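April, just past six in the morning

The rye starter doubled overnight! I came down in my socks expecting the same flat gray paste I've been scowling at since the weekend, and it had climbed right up to the rubber band and a finger past it, domed on top and smelling like apples and a little like beer. I stood there grinning at a jar.

I blame the book. I picked up The Ashby Loaf at the used shop in Cernbridge for 7 dollars, meaning to read a chapter at bedtime, and I was still going at one in the morning (400 pages, and I've now been through most of it twice). It's half recipes and half the story of a mill town that lost its mill and got it back, and the author writes about flour the way other people write about dogs. There's a whole chapter on waiting. I loved that chapter and then failed at it completely, poking the dough every ten minutes.

Anyway, today's bake. I used the Lotetti flour, the stone-ground one, with a good scoop of rye, and went wetter than last time. The book says to have the water at 104 degrees for the rye soaker, so I did, thermometer and all, and the kitchen smelled like malt right away. Four folds, half an hour apart. By the third one the dough had that wobble to it -- I actually said "oh, hello" out loud.

Then I got greedy and let it go too long in the bowl. It was slack when I tipped it out and my shaping was a mess, all sticky thumbs. I gave it 15 minutes to settle down and tried again with more flour on the bench, and that was better. Seam up in the basket, into the fridge, door shut, hands off.

Baked at four in the afternoon in the Vulix pot, the heavy one with the chipped lid.
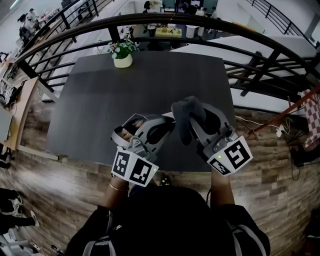
The lid came off at the halfway point and the loaf had sprung way higher than I thought it would, with one big ragged ear down the left side where my cut went crooked. I don't care, it's the best-looking thing I've baked since I started this. Dark crust, nearly mahogany at the tip. I put my ear down close while it cooled and it crackled for ages.

Cut it too soon, of course. The middle was a touch gummy, and the bottom is paler than I'd like, so next time the pot goes in earlier and gets properly hot. But the flavor! Sour at the edges, sweet in the middle, and so good with salted butter that I had three slices standing up and skipped dinner.

For tomorrow: feed the starter before coffee, less time in the bowl, look up what the book says about caraway. I think it's in the chapter on the river. Also we're out of butter.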